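The Bond Should Not Pay for Ordinary Wear

Movach Property Management looks after 91 tenancies in Gastau, and last year almost every disputed bond among them turned on the same question: what counts as fair wear and tear? The law gives owners a right to recover the cost of damage. It does not give them a right to a new kitchen every time a lease ends, and the distinction deserves firmer treatment than it receives.

Our view is that a fixed schedule should be adopted. Under the schedule drafted by Zhiqiang Hao for the Masri district, paint is written down over a set term and carpet over a longer one. A tenant who stains a carpet near the end of its life would owe a small share of the replacement. At present the same tenant may be asked for 100 per cent, and many pay it to avoid a hearing.

Owners have objected that a schedule rewards carelessness. Xiaoyan Xiong, who acts for several landlords at Bruvbridge, argues that a well-kept surface can outlast any table. The point is a fair one. An owner who can show dated records of good upkeep should be allowed to claim above the scheduled figure, and the draft should be amended in May to say so.

Records remain the weak part of most claims. Entry reports are signed in haste, often on a Friday afternoon, and the word "good" is written beside every item. Walls, cupboard doors and handles each warrant their own line.

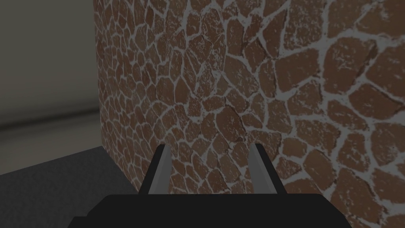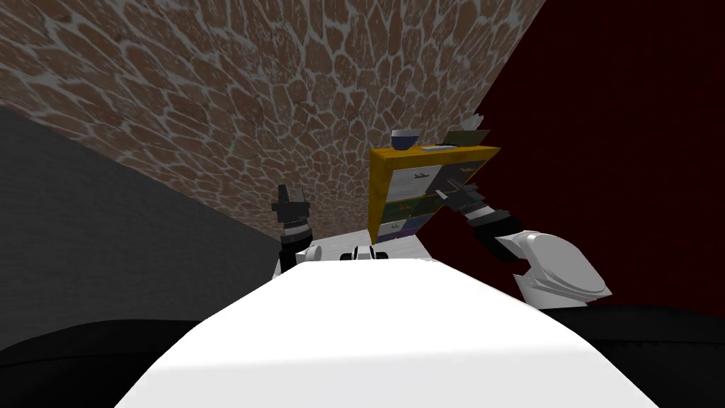
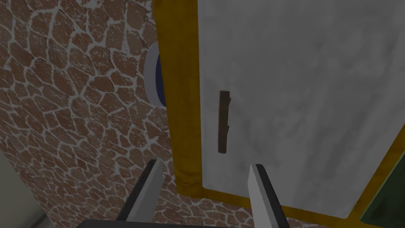 ## What owners should do now

Owners need not wait for the schedule. Receipts should be kept for every fitting, and both parties should hold a copy of the entry report within 3 days of signing.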